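Print this page | E-mail this to a friend
Shares: 92 | Comments: 3

What rules do you set for people recording demos with hand-held grippers?

Posted by tovby_bench, 2021-01-21

We've started recording tabletop demos with hand-held grippers and I'm supposed to write the house rules — one page, taped to the wall. So far I have "wipe the table" and "don't rush," and I'm kind of stuck! What do you make people do every time? And do you throw out takes where a hand shows up? We've got 163 takes so far and I'd hate to lose half of them over a rule I make up now.

mosoti_fan

Wipe the table, yes. Also charge everything the night before. That's all we do and it's been fine.

esis_night_shift

I've been at this since November and we're at nearly 2,000 takes, so I've got opinions (sorry). Write the rule about hands first. Ours says hands are okay if they're on a gripper or parked at the side, and never okay between the fingers and the object. We keep those takes and tag them. Don't apply a new rule backward, either — put a date on the sheet and let the old takes live under the old one.

Next, open the fingers all the way before you start, and have the object in view. Pick one spot for it and leave it there for the whole batch. If you've got two people working the same table, agree out loud who moves first. We skipped that in the beginning and knocked fingers constantly, and I still hear that crunch.

And check for crumbs up close! A table can look clean from a chair and still have little bits on it.

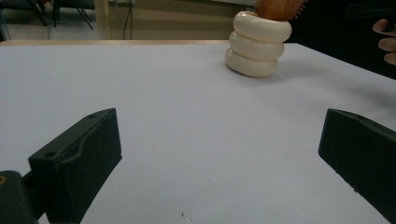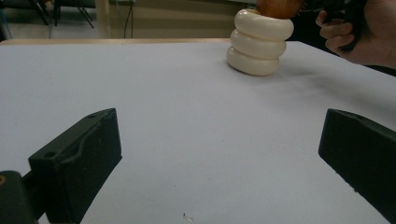 Both from the same table: fingers open, ringed holder standing past them, a hand over at the right, and a speck I'd have wiped up.

vakedness

Agree on tagging over tossing. We tossed ours and had to redo the whole batch, which was a lousy week. I'd add cables to your sheet too.

Recent items
Tape marks or no tape marks on a white table?
How often do you swap printed gripper fingers?
Two operators, one table: who calls stop?
Naming your takes so you can find them later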